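Does more data help? Collecting fruit-picking examples for a learned gripper policy

Project report, second-year robotics module
Group members: Teresa Salgado, Shirley Pelletier
Written up by Teresa, with corrections from Shirley

1. What we were asked to do

The brief was to collect examples of a robot arm reaching for hanging fruit, train a policy on them and report how well it worked. We were given the Heltonier teleoperation kit and a share of the bench time in the Idberg room. The marking sheet gives a lot of weight to the size of the dataset. We think that is the wrong thing to reward, and a fair part of this report says why.

Our own question was narrower. If one person drives the arm and the policy copies what they did, how much of what it learns is about fruit and how much is about our bench?

2. How the examples were gathered

One of us drove the arm with the handheld controller while the other started and stopped the recording, typed the label and reset the bench. We swapped after every 20 attempts, because the driver gets careless before noticing it. An attempt began with the gripper well back from the target and ended when the driver pressed the stop button. Joint positions and wrist camera video were saved together.

We recorded 1277 attempts during July. After checking, we kept 758. The rest went for ordinary reasons: video and joint data out of step, the wrong label, or a driver who hesitated for so long that the file was mostly a still arm. The last group is open to argument. A hesitation is a real thing a person does, and by cutting it we made the drivers look more certain than we were. Shirley wanted to keep those files and I did not. We have kept them in a separate folder so that someone else can try.

The labels were "approach", "contact" and "retreat". Before starting we thought these were obvious. When we both labelled the same set of videos without talking, we disagreed most about where approach ends, and the wrist view is partly to blame. Once the gripper is close in, the fingers and housing take up so much of the picture that judging the gap to the target is guesswork.
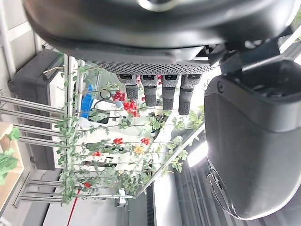
Wrist view with the gripper above red berries in the artificial plant.

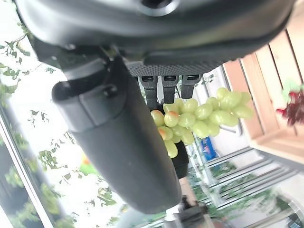
Wrist view with pale green grapes below the finger pads.

3. What the policy learned

We trained 4 versions, all with the supplied Fortin training script and its default settings. They differed only in which files they were given: all the kept attempts, berries only, grapes only, and a half-size random pick from the full kept set.

The half-size version did nearly as well as the full one on the bench. We could not tell them apart by watching, and the scores moved more between two runs of the same version than between the two versions. It would be easy to present this as a finding about how little data is needed. We don't think it is one. A more likely reading is that our attempts were so alike that the second half held little the first half had not already shown.

The berries-only version was the more interesting one. Asked to go for the grapes, it moved confidently to where the berries would have been. It had learned a place. We then shifted the plant sideways by a hand's width and it missed the berries too.

The version trained on everything handled both targets in their usual positions, and this is the result that looks good in the video we handed in. Please read it together with the paragraph above.

4. Problems with our own method

The background is in every file. Rods, racks and walls sit in the view along with the fruit, and a learning system has no reason to prefer the fruit as its cue. We should have moved things between sessions from the first day. We only thought of it after training.

Daylight was not controlled either. We noted the time of day but did nothing with it, and most grape attempts were made before noon while most berry attempts were made after 3 pm. So the policy could be telling the two tasks apart by brightness alone — we have no test that rules this out.

Both drivers are right-handed and learned from the same tutorial. Our approach paths curve the same way, and so do the policy's.

Finally, we scored our own trials. A near miss looks like a success when you have spent the whole afternoon hoping for one. Shirley went back over the trial videos without seeing my scores and marked several lower than I had.

5. What we would change

Fewer attempts, spread over more layouts. We would move the targets after every swap of driver and write the new position in the log. We would also add a fixed camera to the side, so that contact can be labelled from a view the gripper does not block.

We considered using the public Ulladero set to pad out our numbers and decided against it. Its arm has a different wrist, and we could not see how to tell whether any gain came from the extra files.

The label sheet, the rejected files and both sets of trial scores are in the shared project folder, under Teresa's login until the end of term.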